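The open day at Julell, in Kirkanbridge, started at ten on Saturday, and by noon the coffee was finished. I came for the folding. At a white table, two arms named Vergara were learning to handle black cotton.

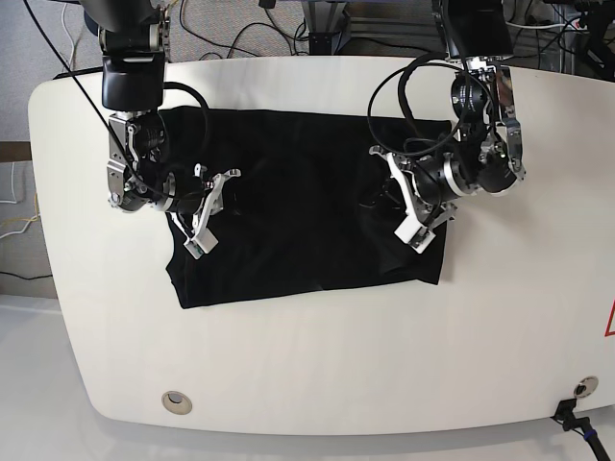
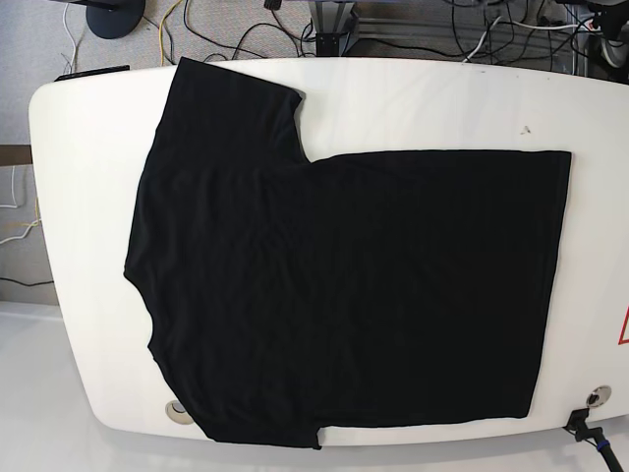 Cilis, writing to us after the visit, was less patient: "My mother folds 22 shirts before lunch. Call me when it does the socks." The engineers heard this kind of remark all day. They answered politely and reached for the next shirt.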